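**Hilo: Kit de pinza con cámara en la muñeca de Motbridge, ¿merece la pena?**
Subforo: Manipulación y brazos de sobremesa

---

**tornillo_flojo** escribió:

¡Hola a todos! Llevo tiempo leyendo por aquí sin escribir casi nada, y hoy me animo porque estoy hecho un lío con una compra y me fío más de vosotros que de cualquier ficha comercial. Estamos pensando en pillar el kit de Motbridge, el que trae la pinza de dos dedos con la cámara ya montada en la muñeca y el programa de Babaei para grabar demostraciones. En el taller somos pocos, el presupuesto es el que es, y la otra opción que tengo encima de la mesa es la pinza de Derkari, que es más barata pero viene sin cámara y hay que apañarse el soporte.

Nos interesan sobre todo objetos de casa: vasos, tapas, piezas de madera, cosas así. Nada de tornillería fina. ¿Alguien lo ha usado de verdad, con horas encima? Cualquier experiencia me vale, también las malas (esas casi más).

---

**Ehsan Akbari** escribió:

¡Bienvenido, hombre! Yo lo tengo desde noviembre y le he metido muchas horas, así que me enrollo un poco, ya me perdonarás.

Lo que más me ha gustado es que la cámara ve las puntas de los dedos cuando te acercas a la pieza, y eso a la hora de revisar las tomas se agradece muchísimo. El montaje son 16 tornillos y una tarde tranquila, con café. La calibración de Babaei te pide 20 posiciones y luego ya no te vuelve a molestar, salvo que desmontes la muñeca.

Lo que menos, los dedos. Son negros y mates, muy bonitos, pero contra un objeto oscuro cuesta distinguir el borde en la imagen. Con objetos claros o de color, ningún problema. Te dejo unas capturas para que juzgues el encuadre tú mismo, que es lo que yo habría querido ver antes de pagar:

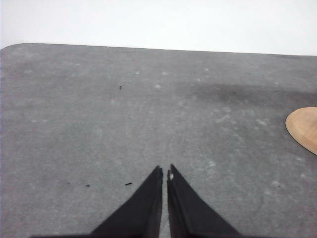
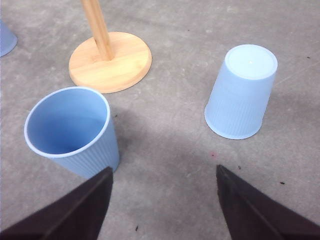
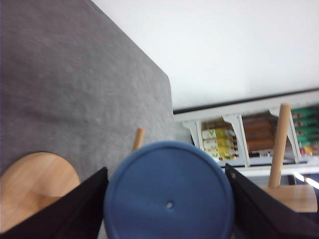 Boletín de usuarios Pullum · n.º 20 · pág. 16

Las tres salieron también en el boletín, por si alguno las reconoce. Fíjate en la del vaso derecho y el otro puesto boca abajo: con la pinza abierta te queda un buen hueco de suelo entre las puntas y no pierdes de vista el vaso que está más lejos. En la de la tapa azul, en cambio, los dedos están tan pegados a los lados que apenas quedan unas rendijas, y aun así se distingue bien el agujerito del centro. A mí eso me convenció.

---

**mareaBaja** escribió:

Con todo el cariño, Ehsan, yo veo esas mismas capturas y saco otra conclusión. En la del fieltro gris, con los dedos casi cerrados, la pieza de madera se queda asomando por la derecha y solo se le ve un trozo. ¡Es justo lo que me pasaba a mí! Si el objeto no está delante de la pinza, la cámara de muñeca se queda corta y necesitas otra fija por fuera. Y esa otra no viene en el kit, que conste.

Además, en la de la tapa el fondo sale inclinado y las estanterías algo borrosas. Para agarrar la tapa te da igual, de acuerdo, pero si tu programa necesita orientarse con lo que hay detrás, yo me lo pensaría.

Yo devolví el mío y monté la Derkari con un soporte impreso. Me costó dos fines de semana y algún disgusto, pero puse la cámara donde quise.

---

**Ehsan Akbari** escribió:

Lo de la cámara externa te lo compro, yo también uso una. Ahora bien, pedirle a una cámara de muñeca que te enseñe la mesa entera me parece pedirle demasiado, ¿no? Y lo del fondo inclinado es lo normal cuando giras la muñeca, te pasará igual con la Derkari y con la que sea.

Dicho esto, reconozco que el manual de Motbridge es flojito. La parte de los cables está explicada en media página y con un dibujo que no se parece a lo que tienes delante.

---

**Tsutomu Shibata** escribió:

Buenas tardes a los tres, y perdón por meterme en medio de una discusión tan educada (da gusto, de verdad). En mi laboratorio convivimos con las dos pinzas, así que puedo contar algo de cada una sin casarme con ninguna.

Hicimos 100 agarres con cada una, siempre con el mismo vaso de plástico, y la diferencia fue tan pequeña que yo no elegiría por ahí. Donde sí la noté fue en el tiempo de preparación: con la de Motbridge un estudiante nuevo estaba grabando la misma mañana, y con la Derkari tuve que sentarme yo con él hasta después de comer.

Una cosa más, tornillo_flojo, y esta no viene en ninguna ficha: revisa las puntas de los dedos cada cierto tiempo. En la primera captura de Ehsan se ve una motita blanca en la punta del dedo derecho. Puede ser pelusa, puede ser una muesca, desde aquí no lo sé. A nosotros se nos desgastó una punta justo por el borde interior y estuvimos una semana echándole la culpa al programa, pobrecito.

---

**Ehsan Akbari** escribió:

¡Vaya ojo, Tsutomu! No me había fijado nunca. Esta noche le paso un paño y os digo.

---

**mareaBaja** escribió:

Lo de la punta desgastada me pasó también con la Derkari. Pedid recambios desde el principio, que luego tardan.

---

**tornillo_flojo** escribió:

Muchísimas gracias a los tres, no esperaba tanto detalle y tan rápido. Lo he comentado con mi compañera y tiramos hacia Motbridge, sobre todo por lo que cuenta Tsutomu del primer día, que aquí cambia la gente a menudo y no puedo pasarme las mañanas enseñando a montar soportes. Eso sí, mareaBaja, te hago caso y aparto dinero para una cámara fija.

Me queda una duda tonta: ¿los recambios de los dedos se piden sueltos o por parejas? En la tienda de Motbridge no lo encuentro por ningún lado.

---

**Tsutomu Shibata** escribió:

Por parejas. Escríbeles por correo y pregunta por los dedos de repuesto, que en la tienda no salen.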